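**Ticket 684 – Etikettendrucker druckt Sonderzeichen falsch**

Gemeldet von: Irena Szczepańska (Wareneingang)
Bearbeitet von: Teodor Wróbel
Eröffnet: 2020-08-28
Priorität: mittel
System: Lagerverwaltung Dendico, Druckdienst Pesonen

## Meldung

Seit dem Update des Druckdienstes kommen auf den Regaletiketten bei importierter Ware nur noch Kästchen statt der Originalbezeichnung. Deutscher Text, Preis und Strichcode sind in Ordnung. Betroffen ist Drucker 2 am Wareneingang. Ob Drucker 1 auch betroffen ist, weiß ich nicht, der steht bei Bogdan im Büro.

Wir brauchen die Originalbezeichnung auf dem Etikett, weil die Aushilfen die Ware sonst nicht zuordnen können. Zurzeit schreibe ich sie von Hand ab, und ich kann kein Chinesisch.

## Verlauf

**09:10 – Wróbel**
Testetikett auf Drucker 2 ausgelöst, Fehler bestätigt. Umlaute und ß kommen korrekt, polnische Zeichen ebenfalls. Nur die chinesischen Zeichen fehlen.

**09:25 – Wróbel**
Datensatz in Dendico geprüft. Das Feld »Bezeichnung Original« ist sauber gefüllt, in der Maske wird alles richtig angezeigt. Die Datenbank scheidet damit aus. Export als CSV gemacht und im Editor geöffnet: UTF-8, Zeichen vorhanden.

**09:40 – Wróbel**
Druckdienst auf dem Server neu gestartet. Keine Änderung. Warteschlange war leer, es hing kein alter Auftrag drin.

**10:05 – Zieliński**
Drucker 1 getestet, gleiches Etikett, druckt richtig. Der hängt aber noch am alten Treiber, den habe ich beim Update im Juni ausgelassen. Bitte nicht ohne Rücksprache anfassen, darüber laufen die Versandpapiere.

**10:20 – Wróbel**
Danke. Einstellungen beider Drucker verglichen:

| | Drucker 1 | Drucker 2 |
|---|---|---|
| Treiber | alt | neu |
| Zeichensatz | UTF-8 | UTF-8 |
| Schrift im Gerät | Badon CJK | Badon Standard |
| Ersatzschrift | aktiv | inaktiv |

Die Schrift »Badon Standard« enthält keine chinesischen Zeichen. Der neue Treiber hat beim Installieren offenbar die Voreinstellung des Herstellers übernommen und die Ersatzschrift abgeschaltet.

**10:45 – Wróbel**
Ersatzschrift auf Drucker 2 eingeschaltet, Testetikett gedruckt. Ergebnis: immer noch Kästchen. Im Protokoll steht:

```
WARN font fallback: "Badon CJK" not found on device
INFO job printed with substitute glyphs
```

Die Schriftdatei liegt also nicht mehr im Gerätespeicher. Vermutlich beim Firmware-Update gelöscht.

**11:30 – Wróbel**
Schriftdatei von Drucker 1 lässt sich nicht auslesen, die Sicherung auf dem Server ist leer. Anfrage an den Support von Prondness geschickt.

**13:15 – Rutkowska**
Ich habe die Datei noch auf dem alten Installationsmedium gefunden, liegt jetzt im Teamordner unter »Drucker/Schriften«. Größe passt zu der Angabe im Handbuch.

**13:35 – Wróbel**
Datei übertragen, beim ersten Mal Abbruch nach 50 Prozent. Zweiter Versuch über USB statt Netzwerk, durchgelaufen. Gerät neu gestartet, Schrift wird in der Liste geführt.

**13:50 – Wróbel**
Testetikett gut. @Irena: Bitte einmal mit echter Ware gegenprüfen und das Etikett Zeichen für Zeichen mit der Packung vergleichen. Am besten etwas aus der Gruppe Gebäck, da sind die Bezeichnungen kurz.

**14:20 – Szczepańska**
Habe die Cracker genommen. Etikett und Packung stimmen überein, auch die Zeichen über der Sortenbezeichnung sind da.

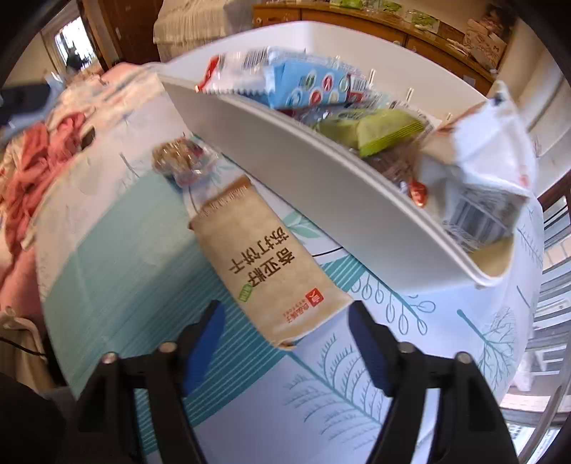 *Vergleichsartikel Sodacracker, Aufdruck 苏打饼干*

**14:30 – Szczepańska**
Noch etwas: Bei langen Bezeichnungen läuft die zweite Zeile in den Strichcode. War das früher auch so?

**14:45 – Wróbel**
Nein. Die Ersatzschrift war auf Schriftgrad 9 eingestellt, auf Drucker 1 steht 7. Angepasst. Die lange Bezeichnung passt jetzt in zwei Zeilen, der Scanner liest den Code wieder.

## Ursache

Das Firmware-Update hat vermutlich die nachgeladene Schrift aus dem Gerätespeicher entfernt. Gleichzeitig war im neuen Treiber die Ersatzschrift inaktiv.

## Lösung

1. Schriftdatei »Badon CJK« per USB auf Drucker 2 übertragen
2. Gerät neu starten
3. Ersatzschrift im Treiber aktivieren, Schriftgrad 7
4. Testetikett mit Umlauten, polnischen und chinesischen Zeichen drucken

## Offen

- Drucker 1 bekommt den neuen Treiber erst nach Freigabe durch Bogdan Zieliński.
- Sicherung der Schriftdateien auf dem Server neu anlegen (Rutkowska).
- Die falsch gedruckten Etiketten in Gang C müssen ersetzt werden. Aniela Borkowska stellt die Liste zusammen, Nachdruck über den Sammelauftrag.
- Antwort von Prondness steht noch aus – Anfrage dort nicht schließen, wir wollen wissen, ob das beim nächsten Firmware-Update wieder passiert.

Status: gelöst, Nacharbeiten offen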